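Garment Care Labels and Colour Loss in Household Washing
Project report, August 2021
Supervisor: Veronika Deák

1. Background

Dyed cotton loses colour through abrasion, detergent chemistry and water temperature. Care labels give a maximum temperature but say little about load size or spin speed. This project set out to measure how much colour is lost at the labelled temperature and whether a cooler wash makes a measurable difference.

Cloth was bought from two suppliers, Kako and Mullo. Both sell plain-weave cotton in solid colours. The fabric was cut into squares, hemmed on all sides and numbered in the corner with laundry marker. Squares were folded flat for storage and kept out of daylight between readings. 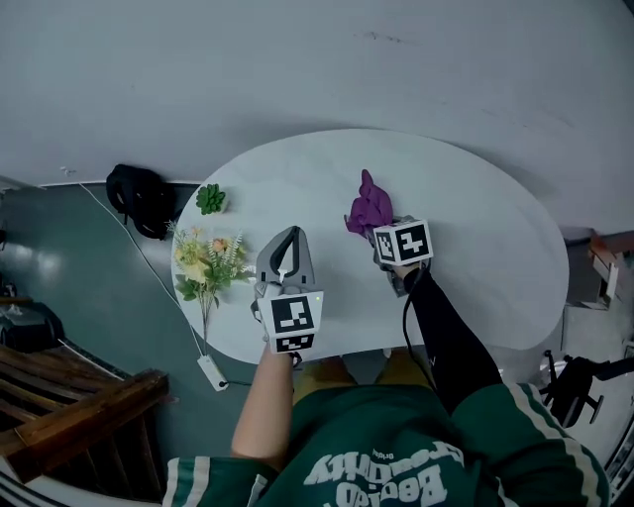

2. Method

Each square was washed at 30 degrees or at the labelled maximum. The same liquid detergent was used throughout, measured by mass. Ballast towels brought every load to the same dry weight. Squares were line dried indoors, as tumble drying adds a second source of abrasion that we could not separate from the first.

Colour was read with a handheld colorimeter at five points per square and averaged. A total of 2218 readings were taken. Of these, 654 were control readings from unwashed cloth, used to correct for drift in the instrument.

3. Results

Colour loss was greatest in the first three washes and then levelled off. The Kako cloth lost more colour than the Mullo cloth at both temperatures. Cooler washing reduced the loss for dark dyes – navy and black in particular – but had little effect on pale grey.
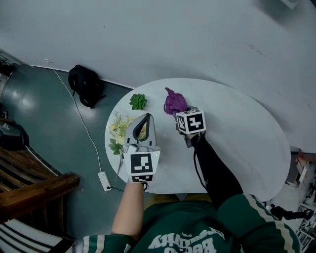 Hemmed edges faded faster than the centre of the square. Readings within one centimetre of the hem were left out of the averages for this reason.

4. Limitations

Water hardness was not controlled. The Telgate laundry room and the Cabrera building are on different supplies, and the last batch had to be moved to Cabrera when a pump failed. The colorimeter was recalibrated after the move. Only 100 per cent cotton was tested, so the results should not be applied to blends.

A repeat with softened water is planned for December, using the remaining Mullo cloth.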